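What Is a Ring Fort?

A ring fort is a round place to live with a bank of earth or a wall of stone built around it. Many were built in Ireland more than 1,000 years ago. Most were not forts in the army sense. They were farms, and the bank kept cattle in and wolves and thieves out.

Parts of a ring fort

The bank is the raised ring. To make it, people dug a ditch in a circle and piled the soil on the inner side. The deeper the ditch, the higher the bank.

The entrance is a gap in the ring. A strip of ground was left undug in front of it, so that people and animals could cross the ditch.

The space inside is called the enclosure. It held one or more houses, usually round, with walls of woven branches or stone and a roof of thatch.

Earth or stone?

Builders used what was near them. Where the soil was deep, they made earth banks. Where the ground was rocky, they made thick stone walls with no mortar. Mortar is the paste that holds bricks together. A wall without it is called a dry stone wall, and it stays up by the weight and fit of the stones.

Stone is not all the same. Limestone formed from shells and mud on the sea floor. It splits into flat blocks, which are easy to stack. Marble is limestone that was heated and squeezed deep underground. The veins in it come from other minerals.

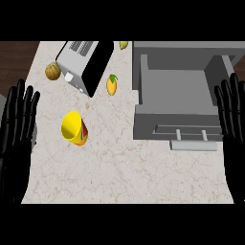 How big were they?

Size is measured straight across the middle, from one side to the other. This distance is the diameter. The fort at Ó Flaithearta has a diameter of 90 feet inside the wall. A person walking at a normal pace can cross it in less than a minute.

Some forts have two or three rings, one inside another. Extra rings took a great deal of work and did not add much safety. Historians think they showed that the owner was important – a king or a rich farmer.

How do we know their age?

Archaeologists dig carefully and look for things people left behind, such as beads, bones and burned wood. Burned wood can be tested in a laboratory to find out how old it is. Charcoal from a hearth at Ó Flaithearta was dated to the year 900. A hearth is a fireplace on the floor of a house.

Words to know

Enclosure – an area with a bank, wall or fence around it.
Thatch – a roof covering made of straw or reeds.
Souterrain – a stone-lined tunnel under a fort, used to store food or to hide.

Text by Róisín Keogh. Checked by Malachy Dunne. Last updated 6/8/20.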